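# Is the Wisex lab kit worth it for a small teaching lab?
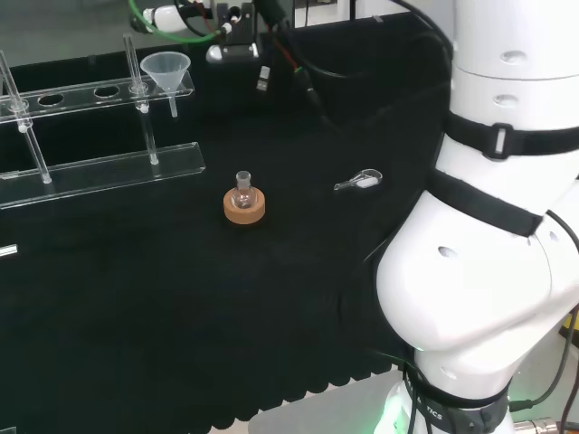

*Our bench with the arm, the flask on its cork ring and the funnel rack.*

**Ukitz**

We have the Wisex bench kit on trial until the end of the month, and I must write a recommendation. The seller asks 2950 for the kit, without the arm, which we already have. The task is simple: take powder with the glass scoop, pour it through a funnel into a small round-bottom flask. We made 25 runs and 17 were good. In the others the powder mostly fell beside the neck.

My doubt is with the clear parts. The rack is acrylic, the flask and the scoop are glass, and the software finds the white funnel much faster than anything else. Does somebody use this kit for longer time? Is it possible to get better results, or should I send it back?

**Illés**

We bought it in February and kept it. Two things helped us.

First, the light. Glass on a black table can work well, but a lamp directly above makes reflections on the rack and the software takes them for edges. We moved ours to the side and made it weaker.

Second, teach the position of the rack by hand and do not let the software search for it each time. The manual explains this in the chapter on fixed tools - easy to miss. After this we had 55 runs with two spills, always with dry salt. With sticky powder I cannot promise the same.

Please check also that the cork ring does not slide on the cloth. We put a piece of rubber mat under ours.

**Osterus**

Too expensive for what it is. You can buy a rack and funnels anywhere. Ask them if they sell the software alone, they did it for us.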